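Box 3, finally

Back from the archive, feet hurting, writing this before I forget it all. Train was late both ways. Ate a pretzel for lunch, standing up.

So. The Costa papers. For anyone new, Gerardo Costa made short films and a couple of long ones, and his family left everything to the film library in Jiststead. Everything meaning scripts, receipts, lab bills, a shoe box of matchbooks. I've been going through the production notebooks for my piece on Garkora, the feature he never finished. Been at it since December.

Today was box 3. Notebooks from the second shoot, the one up at the quarry. I'd been told it was mostly budgets and it is mostly budgets. Film stock, van rental, sandwiches, more sandwiches. But in between he drafts scenes, right across the columns, so you get a line of dialog and then the price of gas. Tiny handwriting. Pencil, fading. My eyes are shot.

Best thing I found – a shot list for the ending. 98 shots, numbered, with 2 crossed out so hard the page tore. I always figured he had no ending and that was why the thing got dropped. Well, he had one. The daughter goes back to the house, sells the piano, walks to the bus. Thats it. No speech. I sat there grinning like an idiot.

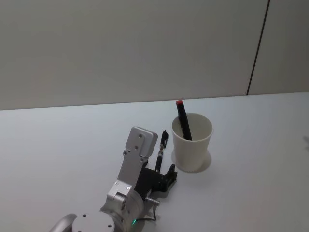 Archives & Paper

Concetta Bianchini was on the desk again and she is a saint. She cut the negative on his last two shorts, before she went over to the library side, and she can read his abbreviations. "F.L." I had down as focal length for weeks. It's "first light." Changes half my notes. Have to go back thru all of them now, ugh.

She also thinks the Furon letters are in a different box from the one in the finding aid. Furon was the lab that did his prints and they fell out over money, or over a scratched reel, depends who you ask. If the letters turn up I might get dates for when the shooting stopped. Right now I have a gap from the last van receipt to the spring and I've just been guessing.

Things to check next time:
– the torn page, other side (forgot to look!!)
– who "M." is, she gets paid twice
– was the piano real or rented
– reading room closes at 4:30 now, not 5

No scans yet, the permission form is still sitting on my kitchen counter. I'll type up the shot list for myself tonight if I can stay awake, and mail the form tomorow.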